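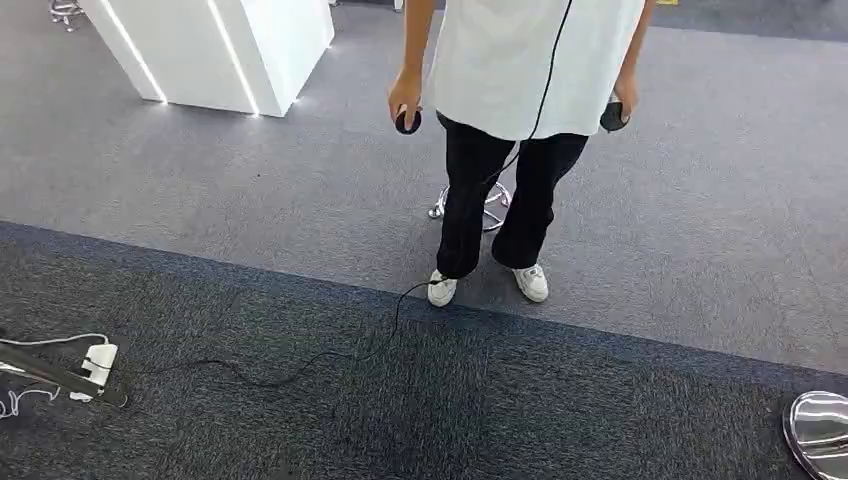 The Sallow Home and Interiors Fair charges 18 dollars at the door, and parking is extra. I mention it first as the website doesn't mention it at all. I went in January with Ga-eun Woo, who is redoing her upstairs and wanted to look at flooring. I wanted to be talked out of my low opinion of these fairs.

We got in a little after ten. Hall A was mattresses and hot tubs, as it is every year. A man at the Dostarton stand told me their wool blend carpet "cleans itself." I asked how. He said the fibers release dirt. I asked where the dirt goes, and he gave me a brochure. The brochure says to vacuum twice a week.

Silotum had the biggest booth and the longest line, for a cork underlay that is supposed to quiet footsteps. They had a demonstration with a dropped golf ball and a meter. The ball hit bare concrete first and then the cork with carpet on top of it, which seemed to me like two changes at once. Ga-eun asked to hear it with the carpet and no cork. They were not set up for that.

Prices were hard to pin down. Most stands quoted "from," and "from" never included fitting, stairs or taking up the old floor. Ga-eun got one real written quote all day, from Popescu, a small outfit in the back corner of Hall B. It was 400 dollars for the landing, fitted. Their samples were dull and their table had no candy on it. I liked them more than anyone else there, though I'd still want to see a floor they put down five years ago.

The talk at noon was "Color for Calm Homes" by Slamet Ngui. He was pleasant and knows his paint. Still, 17 slides went by before he named a color, and the color was beige – or a warmer cousin of beige that costs more. People took notes.

Lunch was a turkey wrap. Skip it and eat in town.

Would I go again? Maybe for Popescu, but they have a shop on Route 74 and you can park there free. Ga-eun came home with nine samples and a tote bag. She is leaning toward keeping the floorboards.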